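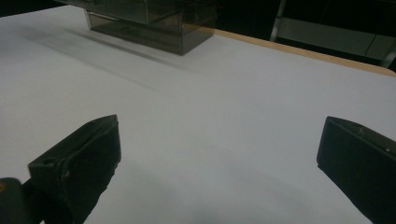 Hayley Rudd has been sorting other people's sewing things for 14 years, and she will tell you over a second cup of tea that the table matters a good deal more than the boxes do. Most of us go about it the other way round, coming home from the shops with an armful of containers and then wondering where on earth to put them. She likes a broad, pale top with a matte finish, the sort on which a dropped pin shows up at once, and she likes plenty of bare surface in front of her before a single drawer is tipped out. The storage box goes at the far side, well back from the elbows, and a smoky-grey see-through plastic suits her nicely — you can tell there's something in it without having to look at every last reel of cotton while you eat your supper.

I tried her method one Tuesday in November with my late aunt's button collection, which had lived for years in a Banero biscuit tin and came, on my kitchen scales, to 600 grams. Hayley's advice was to begin with whatever I was fondest of and leave the shirt buttons till last — they are dull, bless them, and there are always more than you think. By four o'clock I had the coat buttons in one pile, the glass ones in another, and a husband asking rather wistfully about lunch.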